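Sorting Small Textiles: Why the Basin Matters

Socks and small cloths account for a minor share of a household's laundry by weight and a large share of its handling time. Nelly Rengifo, who writes care instructions for the linen supplier Allutari, puts the difference down to surface and container.

Her method starts with a clear table. Pale wood or another light, plain top is preferred, as dark socks and stray threads show up against it. The basin goes to one side, within reach of the forearm, and the cloth is placed near the front edge. Small items should be separated before anything is folded. A striped sock left lying on a green cloth tends to get folded into it and is then missing from its pair until the next wash.
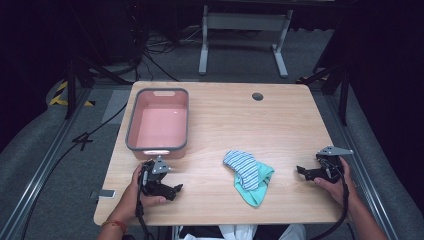 Basin shape has more effect than size. A rectangular basin with a flat bottom lets flat-folded cloths stand on edge in rows; a round one wastes the corners and the rows slump. Handle slots in the short sides are worth having, provided the edges are smooth. Rough molding marks will catch on loose knits, and Rengifo trims them with a blade before first use.

Killian Lecomte, who tests storage goods at Cozma, checks the rim first. His test is plain: 500 lifts by the handles with a fixed load, then a straightedge laid across the long side. A gap of more than 2 millimeters fails the basin. Of the models tried since March, the Grirness held its shape and the Imia did not, although the Imia was easier to wipe clean.

For folding, both recommend thirds – first lengthwise, then across. Socks are laid heel to heel and folded once at the ankle. Rolling the cuff over is quicker but stretches the elastic, and the stretch does not fully recover. Cloths go in first, at the back of the basin, with socks in front where they can be taken out without disturbing the rows.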